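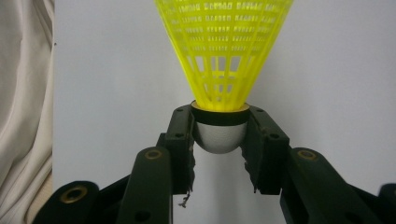 **Perstead Badminton Outreach — progress report to the Lumbantobing Fund**
14 May 2021
Prepared by Retno Siregar

Sessions restarted in January and have run every week the hall was open. We now have 29 registered players, most of them beginners under 16. Ashley Penrose coaches the younger group and Tanner Grewal takes the older one.

**Equipment**

The main change this period is the move to yellow plastic shuttlecocks for all beginner sessions. We bought 12 tubes out of the equipment line. Feather shuttles are kept for the older group's match play only. The plastic skirts hold up well, and the yellow is easier to follow under the hall lights — several parents mentioned it.

Wear shows up first where the skirt meets the base. Ashley checks each shuttle there after a session and takes out any with a split rib or a loose base. Roughly 20 have been retired so far.

**Spending**

We have used 80 percent of the equipment line. The rest is set aside for one replacement net.

**Still open**

- Tustine hall has not confirmed our fall hours.
- Two racket bags ordered from Trukeck are on back order.
- Kirsten Kirkegaard will send the attendance sheets separately.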